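Bench log, Thursday, November

Skate sharpening and stick flex, pre-playoff

1. Sharpener. Redressed the Zodard wheel at 7:40, before the first pair went on. Spindle holds at 4,000 rpm under load. Cletus wants the goalie pairs done last, on a fresh dress. Level gauge on the left edge still reads a hair high. Shimmed the holder and rechecked, now even at toe and heel.

2. Stick flex. Junia shafts on the three-point rig, 600 mm span, load at centre. The two new ones matched within reading error. The older Leitão is softer at the same load and had a hairline at the taper. Pulled it from the rack and tagged it. Cycle test on the spare Junia stopped at 1,000 with no change in deflection.

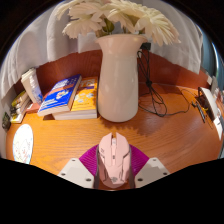 3. Puck rebound. Froze the Clakinow batch overnight. Drop rig with the steel plate, same height as October. Puck mass is all over the place, the heaviest one came in at 238 g on the kitchen scale, which can't be right for a game puck. Redo on the good balance before anyone quotes it.

4. Outstanding
Mortimer Pennington's steel is down to the last few millimetres. Told him to order before the second round.
Coolant low.
Rig dial sticks at the bottom of travel, needs cleaning.
C. Thibodeaux to bring back the radius gauge.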